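# Scoring After a Lost Lead in Junior Ice Hockey

Naima Bouazza
13 December 2019

## 1. Purpose

Coaches often say that a team that gives up a two-goal lead is likely to lose the game. This report tests that claim with game records from the Venwood junior league. The question is whether the team that ties the score is more likely to get the next goal than the team that led.

## 2. Data

Score sheets were obtained from the league office in June. They cover six clubs, including Furis and Turcotte, over two seasons. Each sheet lists goal times, penalties, and goalie changes. Shots are recorded by period only, so they were left out. The full table has nearly 3,000 rows, one per event.

A lost lead was defined as a lead of two or more goals that later became a tie in regulation. Empty-net goals were kept. Shootout goals were removed.

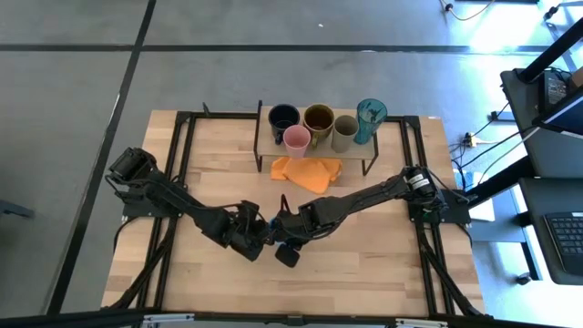

Two sheets from Castunberg had goal times that ran backward within a period. The clock had been written as time remaining, and the values were converted before sorting.

## 3. Method

For each lost lead, the next goal was assigned to the leading team or the tying team. Games with no further goal were coded as ties and reported separately. A two-sided binomial test was applied to the rest, with an expected share of one half.

Home ice was checked as a second factor. Power plays were flagged if the next goal came before the penalty expired. 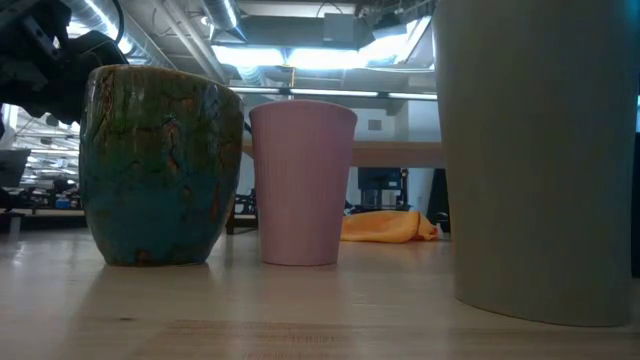 ## 4. Results

The definition produced 20 lost leads with a next goal. The tying team scored it in 11 of them and the former leader in nine. The test gives no reason to reject an even split (p = 0.82). Home teams and visiting teams showed no clear pattern.

## 5. Limits

The sample is small, and a moderate effect would be missed. Team strength was not controlled. Goalie changes after the tying goal should be coded in a later version, as the sheets already contain the times.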